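Workshop notebook, January
Drying ash offcuts: do we believe the meter, the oven or the scales?
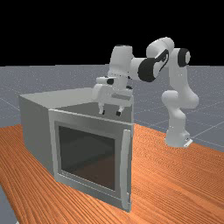 Grey box oven with a smoked glass door, rendered.

Started again from the beginning, as the December pages don't add up. Two of the columns were headed "moisture" and neither says whether that is percent of the wet weight or percent of the dry weight. For the same piece of wood those are different numbers, and the wetter the wood the further apart they get. From now on everything in this book is on dry weight: water lost divided by the oven-dry weight. If someone wants the firewood version they can work it out themselves and write it somewhere else.

The question is whether the ash from Lerton is dry enough to turn into tool handles. The yard at Lerton says yes. The Brendero pin meter says yes. The last batch of handles says no, given that several came loose in their heads over the autumn, and a handle that shrinks in the eye after fitting was wet when it went in. I can't think of another explanation that covers all of them. Someone suggested bad wedges. I looked at the wedges and they are fine.

What I did

Cut slices from the middle of the boards, well in from the ends. The end of a board dries first and tells you nice things about itself. Last month's slices were all taken from the end with the chop saw "to save wood", and I think that is most of the trouble with last month's results. Each slice trimmed until it came to 200 g on the kitchen scales, a little either way, with the true weight pencilled on the face. Slices then on the rack in Joseph, spaced apart, none touching the walls.

(For anyone new reading this: Joseph is the old bench oven by the sink. The name is from the plate on the back.)

Joseph's dial is a work of imagination. With the dial on its top mark, the probe hanging in the middle of the rack settled at 92. That is Celsius and that is as good as it gets. The books all want it a shade above boiling. So the slices will take longer, and there is an argument that the last bit of water never leaves at that temperature at all. I don't know how big that last bit is. I would like to see somebody measure it before I lose sleep over it, but it does mean our "dry" weight may be a touch heavy and the moisture figures a touch low. Note the direction. If the wood still comes out too wet after an error that flatters it, then it is too wet.

Weighed at the start, at dinner time, last thing, and then morning and evening until two readings in a row agreed. Don't stop at the first one that looks right. The curve flattens long before it's finished, and the kitchen scales only show whole grams, so two identical readings an hour apart mean nothing.

The scales

Checked against the brass weight from the post room drawer, whatever that is worth. They agreed with it on the left side of the pan and were a gram out on the right. Everything now goes in the centre of the pan, where I have drawn a cross in marker. Please don't clean it off.

A gram on a 200 g slice is half a percent and a bit more once you divide by the dry weight, so anyone quoting moisture to a decimal place from these scales is making it up. I did it myself in November. Crossed out.

There is also the hot slice problem. Take a slice straight from the oven and put it on the pan and the reading wanders, partly from the warm air going up off it. Let it cool on the bench and it starts drinking the room. I cooled them in the big biscuit tin with the lid taped, with a bag of Grokutent at the bottom.

Grokutent

A word on this, as we have bought a lot of it. The bag says it "pulls moisture from timber naturally". It is a drying agent in a cloth bag. It will dry the air in a closed tin well enough, and in the tin it does its job. What it will not do is dry a stack of boards in a shed with a gap under the door, which is what we bought it for. I put a fresh bag in with 600 g of offcuts in the sealed crate and left the same weight of offcuts on the open shelf above the bench. By the end of the week the shelf ones had lost more. The crate is cold and the shelf is over the radiator, so it wasn't a fair fight, but a fair fight isn't what the bag is promising. I'd keep the bags we have for the tin and stop ordering them.

One caution before anyone quotes that at the supplier: one crate, one shelf, one week. It is enough for me to stop spending money. It isn't enough to call them liars.

The meter

The Brendero has two pins and a setting for species. Ash is not on the list. The December readings were taken on the "hardwood B" setting with no note as to why. I tried the same board on every setting, pins in the same two holes, and the answer moved about enough that you could sell it or burn it depending on which button you fancied.

It also only knows about the wood between its pins, and the pins go in as far as a fingernail. A thick board that has sat in a heated room is dry on its skin and wet in the middle, and the meter reads the skin. To see if this matters I sawed a board through and pushed the pins into the fresh face at the centre straight away. Clearly higher than on the outside, same board, same setting, a minute apart. I did this on three boards and all of them went the same way.

So the meter isn't broken, as far as I can tell. It answers a narrower question than the one we keep asking it. I'd still use it for sorting the pile, wettest to driest, always on a fresh cut and always on the same setting. I would not use it to say "ready".

I did wonder whether I was being hard on it out of loyalty to the oven. The oven method has its own faults (see dial, above) and I have only done this one lot properly. There is a note in the meter's booklet about cold wood reading low, too, and the shed is perishing at the moment. I brought the boards in overnight before testing, which should deal with it. Last month's were read in the shed with gloves on.

Results so far

The slices from the top of the Lerton stack are done and they're decent. I'd use them, after a few more weeks indoors. The slices from the bottom of the stack are not close. Same delivery, same invoice, same "kiln dried" stamp on the band. Either the bottom half never saw a kiln or it sat on wet concrete afterwards, ours or theirs. I can't tell which from a slice of wood and I'm not going to pretend I can. Our concrete is damp by the roller door, I put my hand on it.

That matters, as the phone call to Lerton goes differently depending on the answer. Suggest nobody rings until the next load has been tested as it comes off the lorry, before it touches our floor.

Graph taped in on the facing page. The kink in the second evening is the oven having been switched off. Somebody had used the socket for the kettle. I left the points in and marked them.

Things I'm not sure of

Whether one slice per board is enough. The books say more. Our boards have sapwood down one edge and I avoided it, which is a choice, and a different choice would move the number.

Whether the knotty ones should be counted at all. I set them aside.

Whether the 70 percent on the gauge above the bench is right. It has said 70 since the clocks changed, through frost and rain and the week the heating was out. I breathed on it and nothing happened. Until it moves I'm treating it as a picture of a gauge. This is more of a nuisance than it sounds, since the whole idea of "dry enough" depends on the air the finished handle is going to live in, and at the moment we have no idea what air we've got.

The old salt test would do for the gauge: wet salt in a bottle cap, gauge and cap in a sealed bag overnight, look at it in the morning. It should read in the middle seventies. If it reads 70 I'll have learned very little, given its habits, so do it again with something drier in the bag as well. Grokutent would do for that, come to think of it.

To do

Salt test on the gauge.

Battens under the stack, off the floor, bottom boards moved to the top.

Put one finished handle on the shelf over the radiator and weigh it every morning until it stops changing. Write the weights on the handle. Do not fit a head to it, however good it looks.

Proper thermometer left in Joseph for good, with the dial taped over.

Ask what "hardwood B" is supposed to be.

Second lot of slices goes in at 7 tomorrow morning. Kettle on the other socket please.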